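Property Restoration 2, Unit 7: Reading a Drying Report
Handout for the November group

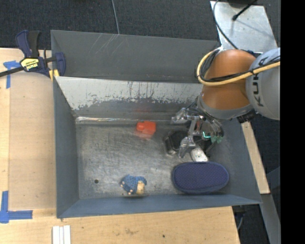 Most of you will be handed a drying report before you ever write one. Read it with some doubt. A report that says "dry to standard" tells you very little until you know which standard, which meter and which wall.

What to look for first

Unaffected reading. The report should list a moisture reading from the same material in a part of the building the water never reached. If it's missing, the target number was probably picked out of habit.

Daily logs. The Sombatkul file (in your packet) shows 3 days of readings, all taken at the same height on the same wall. Water sits low. Where are the readings at the baseplate?

Equipment count. Gunis billed 12 air movers on that job. The log never says which rooms they stood in. Ask.

Humidity. One entry gives 98 percent on the last morning, and the job was closed that afternoon. I have yet to hear a good explanation.

About the Jukix sheet

Some crews like the Jukix one-page summary. I don't. It has a box for "odor: yes/no" and no room for where or when.

For next class: mark up the Sombatkul log and bring three questions you would put to the crew chief.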